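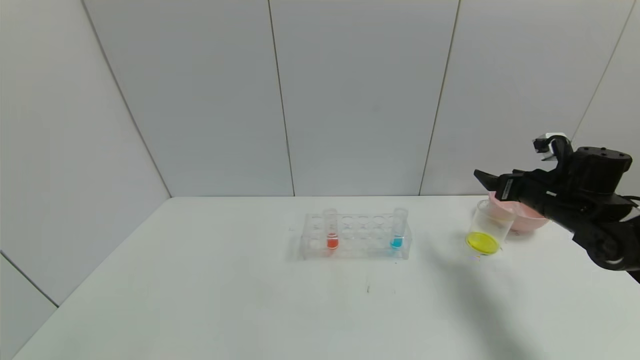
Fig. 1. White tabletop and wall panels.

Building Conservation, Unit 4: Timber Frames on Sites That Flood
Instructor: Araceli Barrios

Reading before class: the survey of the Wudine granary by Nam-gil Choo, sections on sills and drainage. Bring the marked plan.

1. How water gets in

Floodwater enters an old building by more than one path. It comes over door sills, through open joints in the base wall, up through the floor, and back through drains. A barrier at the door deals with the first path only. In the Wudine survey, most of the damage to the sill beam was put down to water held behind a cement skirt added in a later repair.

Cement render is hard and slows drying. Lime mortar lets damp move outward, so a wall pointed in lime will usually dry sooner after a flood. Students should be able to find both materials on the survey drawings and mark where one meets the other.

2. Sill beams and post feet

The sill sits lowest and stays damp longest. Check it first. Probe the underside and the end grain with a thin blade, and record depth of decay at each post. Decay at a post foot does not by itself justify replacing the post. The usual repair is to cut back to sound wood and scarf in a new foot of the same species, with the old face kept where it can be.

Moisture readings should be taken at the same marked points on each visit. A single reading says little. The trend across a season is what the repair schedule is based on. 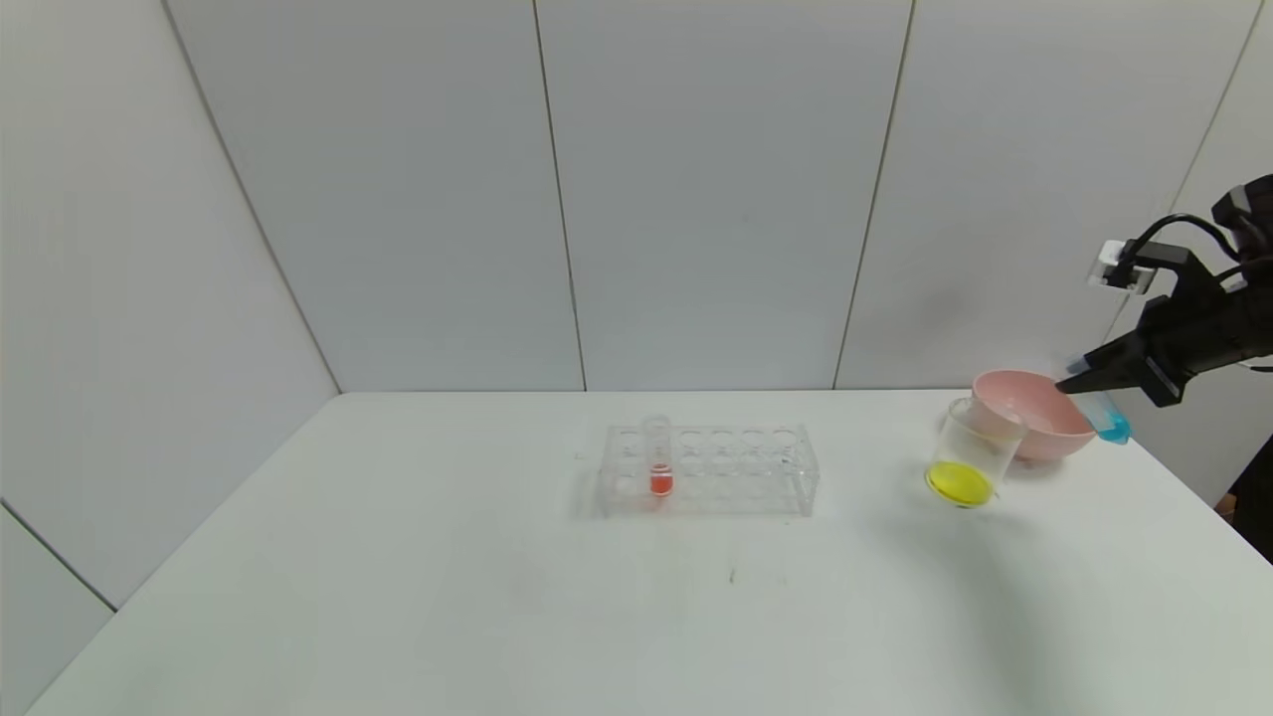 Should a timber frame be heated to dry it faster after a flood?
Strong heat should be avoided. Fast drying shrinks the outer wood before the core and opens splits, so use steady air flow and low heat and allow several months.

3. Raising a frame

Lifting is a last choice. It changes how the building meets the ground and can affect its listing. Where it is approved, the frame is braced on the inside, tied at sill level and jacked in small equal steps. Levels are read at every post between steps. The Rotton mill case (Hwang and Joo, course reader) gives the full jacking sequence - note the pause after step 4, when one corner lagged.

4. For September

Write a repair note of 200 words on one post foot from the Wudine plan. State the decay found, the cut line, the joint and the mortar at the base. Hand in to Tassanee Suksawat, with the plan attached.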